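Dusero Case Desk - Set-up Guide for Chambers
Section 3: Building a hearing bundle

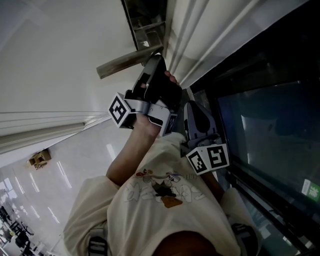
Do Section 2 first (user accounts, clerk permissions). If the matter isn't open on the system yet, stop and open it. Bundles made without a matter number go to the Unfiled tray and are a pain to move.

You need: matter number, the court's bundle order, final PDFs of everything. Word files will upload but won't paginate.

1. Log in. Matters > Search. Type the number, not the client name. Dafis v Promdale brings up old arbitration files as well as the live one.

2. Click New Bundle. Pick the type: Hearing, Authorities or Core. Type can't be changed later.

3. Name it. Short. Party names, hearing type, version. "Dafis v Promdale CMC v2" is fine. No slashes.

4. Drag the PDFs in. Wait for the green tick on each one before you drag the next batch.

NOTE: Upload limit is 723 pages per file. Anything longer, split it and add the parts in order. Expert reports with appendices are the usual culprit.

5. Set the tabs. Default is 9: statements of case, orders, witness statements and so on. Rename or delete what you don't want. Empty tabs still print a divider page.

6. Check dates on correspondence. System reads the date off the first page and gets it wrong on email chains, where it takes the top email. Fix by hand, click Re-sort.

7. Click Paginate. Big bundles take a while. Dont close the tab.

CAUTION: Once paginated, do not delete a page. Every reference in the skeleton argument after that point will be off. Use Replace with Blank, or insert late documents as 214A, 214B etc.

8. Run the privilege check. It flags words like "without prejudice" and "advice" and nothing else, so somebody on the team still has to read the flagged pages and the ones around them.

CAUTION: Opposing side's link goes live the second you press Share. There is a recall button but it does not pull back anything already downloaded.

9. Share. Counsel get edit rights, solicitors get comment, everyone else read only. Set an expiry on outside links.

Late documents: send to Yuzhen Lu in the Curkville office before 4 p.m. on Wednesday for anything listed the next day. After that ring, don't email.

Locked out of a bundle, ask Imad Zein. Wrong counsel showing on the cover sheet, thats a diary problem, go to Marina Moschos and she will re-sync it form the clerks' side.

Next: Section 4, Authorities and hyperlinking.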